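Praravthorpe - A small software firm has released a new version of its motion planning program for robot arms, saying it cuts the time an arm spends waiting between one move and the next.

The program is called Wubshet, after the street where the company started. Version 5 went out to users on 08/02/2024. It is made by Govivberg, which works on control and planning software for low-cost arms with printed grippers.

Kiros Kahsay, who leads the planning team, said the old version worked out a full path before the arm was allowed to start. If an object had been moved in the meantime, the path was thrown away and the arm stopped.

"It would sit there thinking, and then it would think again," Kahsay said. "People were writing their own workarounds, and some of those were pretty rough on the motors."

The new version plans a short stretch at a time and keeps checking it against the wrist camera view while the arm is in motion. The team closed 233 open reports before the release - most of them about stops in the middle of a move.

Much of the work went into the last part of a reach, when the fingers are close to an object and fill a large share of the view. Hamdia Nigatu, who wrote the perception code, said earlier versions often took the gripper's own fingers for something in the way. The software now keeps a model of the fingers, including how they bend, and leaves them out when it looks for obstacles.

Blur was another problem. When a finger moves fast, its outline smears and the old code lost track of it. Wubshet now gives less weight to a blurred view and relies more on the joint readings until the picture is sharp again.
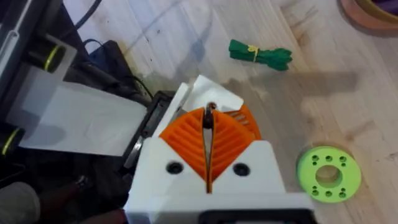
Ribbed orange fingers and a lime-green disc, seen from a wrist camera.
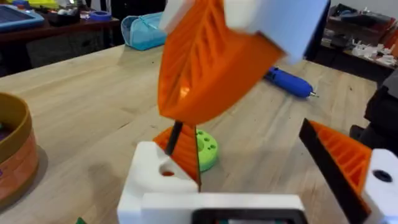 What users need to change

Setup files from version 4 will load, but the finger model has to be added by hand. Users with two arms on one table need a separate entry for each gripper. Efthymia Chatzigeorgiou, who handles user support, said a missing entry is the first thing to look for if an arm refuses to start.

The log viewer has also been rewritten. It now shows the planned path and the path the arm took on the same time line, and it can jump straight to a stop. The old viewer will remain in the download until October.

Tymofii Palamarchuk, a technician at the Plulthorpe repair shop, tested an early copy for two weeks. He said reaching was smoother but that shiny parts still gave false obstacles, and that he had gone back to the old speed limit for those jobs.

"I like the new viewer a lot," Palamarchuk said. "I'd want the shiny parts fixed before I ran it without someone in the room."

Kahsay said the team knows about the problem and has a partial fix in testing. No date has been set for it.

The update is free for current users. New users can download a trial from the Govivberg site.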